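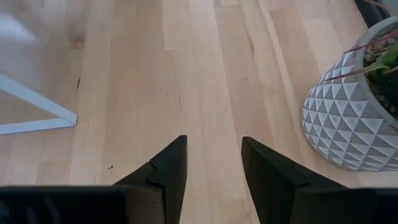 Gijs Desmet wrote in to ask whether a pale wood floor really needs all those special cleaners, or if plain water will do. Well, Gijs, I use nearly plain water on mine! I vacuum first with the soft brush (grit is what scratches), then go over it with a mop wrung out hard, always along the boards. The bottle of Allura I bought in January is still mostly full.
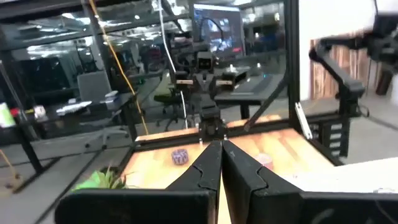

Same goes for wooden tabletops, only I swap the mop for an old T-shirt. Damp cloth, dry cloth, always with the grain, and lift things up when you move them, please don't drag them. I leave it 30 minutes before anything goes back on. For sticky spots I add one drop of dish soap to the cloth, never straight on the wood.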